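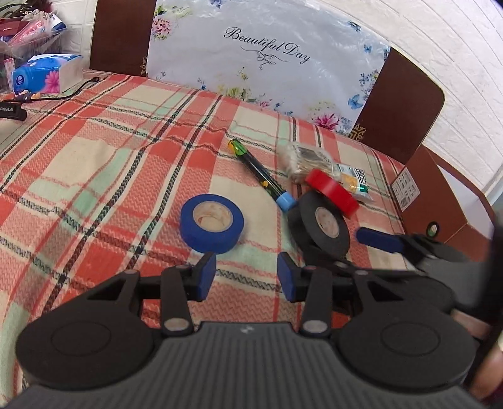 Two hand-held grippers at the stationery task, with the blue, black and red tape laid out on the cloth.

Zulgate home recording: your questions
Reading time: 3 minutes

Do I need to know anything about robots before I start?
Not a thing! If you can tidy a desk you can do this, and most of our recorders had never held a gripper before their first session. You move the objects with the grippers, at your own pace, and the robot later learns from what your hands did.

How long is a session?
We ask for 30 minutes at a time, with a proper break for tea afterwards. Ewurabena Nutsugah looks after the bookings and will happily move yours if the day gets away from you (it happens to all of us).

What is a handover, and why do you ask for so many?

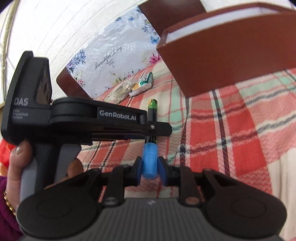

Handovers are the part of the Ellgate task list that people write to us about most, and I do sympathise, as they feel terribly awkward for the first few tries. One gripper has to keep hold until the other has a steady grip, and it helps to give each a different part of the object. With a marker pen, you might have one pair of pads on the light blue cap and bring the other gripper in from the left across the barrel, so that neither gets in the other's way. Go slowly, and let go more slowly still.

What if I drop something?
Pick it up with the gripper and carry on, please. Zuzana Kováčik, who checks the recordings, is very fond of a good recovery and would much prefer that you didn't stop and start again.

Can I use my own tablecloth?
Yes, patterned ones included. Just smooth out the worst of the creases first.

Last updated: February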